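Cundale Hall Users' Group
Minutes of the meeting held July 20, 2023, small room

Present: Emerson Amaral (chair), Marisa Santoro (minutes), plus reps from Allier playgroup, the lunch club, Brarkumen choir. Apologies from the sewing group.

Started late, key wouldn't turn. EA to oil lock.

1. Last minutes
June minutes read and agreed. One correction – the urn was descaled by the lunch club, not the choir. Choir happy to let it stand.

2. Matters arising
Side gate still sticking. Quote in at 127 pounds, thought steep. EA getting a second one.
Noticeboard glass cleaned, old posters down. Someone took down the first aid rota as well, MS reprinting.
Chairs: stacks too high again after the June social. No more than the sign says please. Lunch club asked whether the heavier chairs could live nearer the hatch. Agreed, try it for a month.

3. Money
Balance read out. 2000 ring-fenced for the roof and not to be touched, EA said this twice. Hire income up a bit on last time. Allier playgroup deposit of 80 returned. Spend on cleaning stuff 59 since the last meeting, mostly bin bags and cloths. Lunch club asked for reciepts to go in the tin and not the drawer. Agreed.

4. Kitchen
Long item. Fridge seal has gone at the bottom corner. Choir rep knows a man. To ring him before we buy anything.
Tea towels – take home what you use, bring back clean. Has been agreed before, see previous minutes, any of them.
Hứa supper booking next month wants the kitchen from early afternoon. OK so long as lunch club are out by then. They will be.
Oven trays to be relabelled, labels have come off in the wash.

5. Tables and cloths
Discussion of the gingham cloths. Playgroup finds them slippy for painting. Lunch club likes them, wipes clean, looks cheerful. Fabric ones raised again, who would wash them. No offers. Keeping the wipe-down sort.
Creases: cloths are being folded small and shoved in the cupboard. Asked that they be rolled from now on. EA has cardboard tubes at home and will bring them in.
Cloths to be wiped BEFORE rolling. MS to put a note inside the cupboard door.

6. Cleaning things left on tables
Raised by MS. Things put down on the tables during clearing up and still there for the next group. Cloths, bags, tubs, anything with a long handle. Playgroup unhappy as they come in first thing and little ones reach up.
Choir said nowhere to put anything, cupboard is full. Fair point. Went and looked, cupboard is full.
Agreed:
– cupboard to be cleared out before the next meeting, everyone to claim their own
– hooks on the back wall for long items, EA to measure up
– yellow cloths for tables only, different colour for floors, colour to be decided
– empty tubs without lids to go in recycling unless named
– carrier bags home with whoever brought them

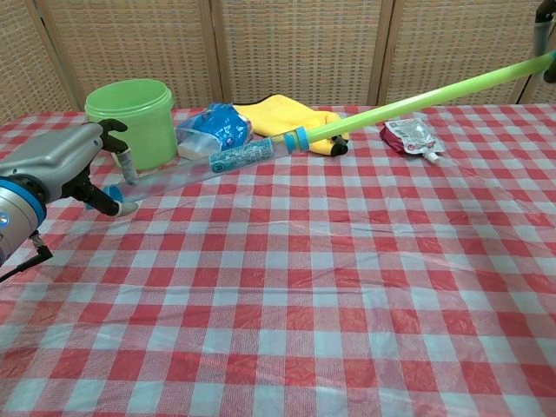

Item 6. Gingham table with yellow cloth, blue bag, green tub, and the clear tube and green rod across it.

Lunch club asked if the green tub could be kept for pegs. Yes if a lid turns up or it gets a name on it.
Short disagreement over whether the back table counts as storage. It does not.

7. Bookings
Diary passed round. Two groups down for the same evening, sorted between them, choir moving to the small room. Please write in the diary in pen, and put a phone number.
Heating timer has been altered. Please dont, ask EA.

8. AOB
Piano lid squeaks. Noted.
Lost property: one glove, a lunchbox, reading glasses in a brown case. Going to the charity shop if not collected by next meeting.
Thanks to the playgroup for the biscuits.

Actions
EA – lock, gate quote, tubes, hooks
MS – rota, cupboard note, tray labels
Choir – fridge man
All – cupboard, own things out

Next meeting same place, date to follow when EA has checked the diary.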